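4.2 Sound and the empty room

The most exciting result of our viewing sessions came from the quiet passages. We had expected the 30 viewers to mark the loud shocks as the high points of each haunted house film, and many of them did. But when we asked them to go back and mark where they first felt uneasy, they kept choosing moments in which almost nothing happens: a hallway, a closed door, a room tone that drops a little too low. One viewer described it as "waiting for the house to breathe," and we have yet to find a better phrase.

Thiele's idea of the patient shot is a great help with these passages. She argues that a long take teaches us to search the corners, and that the searching itself is what wears us down. Our notes support her. In the 15-minute excerpt from Brostness, three viewers reported a figure on the stairs in a shot that has no figure in it at all — a wonderful finding, and one we did not plan for.

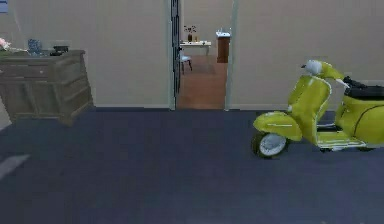

Figure 3. Computer-rendered interior with a yellow-green scooter in a classic vintage style.

Benjelloun and Kaufmann take a different view and credit the music with most of the work. We tested this by playing the same excerpt with the score removed. The unease came later, but it still came, and two viewers found the silent version harder to sit through. Tagle reports something close to this for radio plays, where there is no corner to search, and we return to his material in Section 5.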